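To: robotics-students list
Re: Simulator task for the spring round

Hamdan wrote:
> Is the table task staying as it was in October? Our group has two new members
> and we would like to start them on something that won't change again. Also, can
> we still use the old room file, or do we need the new one?

The task is the same, the room file is not. Please delete the old one and fetch the new one from the club server. It is called Nundach and it unpacks to 2237 MB, so don't do it over the library wifi.

What has changed is the start position. The robot used to begin square to the long side of the table. In Nundach it can begin at an angle, and several of last term's scripts assumed it never would. If yours has a fixed turn at the beginning, take it out and read the pose instead.

Our Clornanside group has been running it since the weekend with the arms under manual control, to collect demonstrations before we train anything. We have 353 saved so far. The views below are from the simulator, gripper view first and then the wider one with both arms. 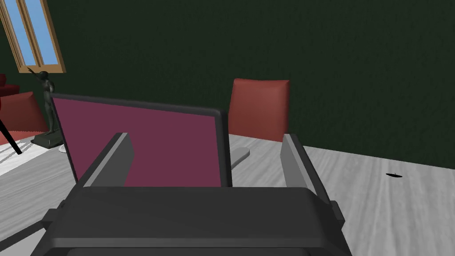
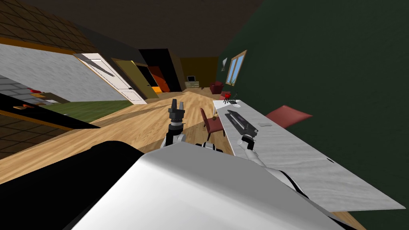
Estier wrote back to me separately and is happy to have this passed on. Their group found that the gripper view on its own was not enough for the approach, and that adding the wide view made training slower but cut the number of knocked objects. They also said to check that the two views carry the same time stamp, as theirs had drifted by 3 steps and it took them an evening to find out why.

We had the same drift. The fix is in the settings file: set both views to record on the physics step and leave the display rate alone. Demonstrations saved before you change it can be kept if you re-run them with the replay script, which takes a while but needs no attention.

For scoring, the random seed will be 3976 for everybody in the practice round. A different one will be used on the day and won't be given out beforehand, so please don't tune to this one.

Hamdan, for your new members I would start with the left arm parked and only the right arm moving. Two arms at once is hard going on a keyboard. We have two spare hand controllers if you want to borrow them.

Send questions to the list, please, so that the other groups see the answers.

Clornanside group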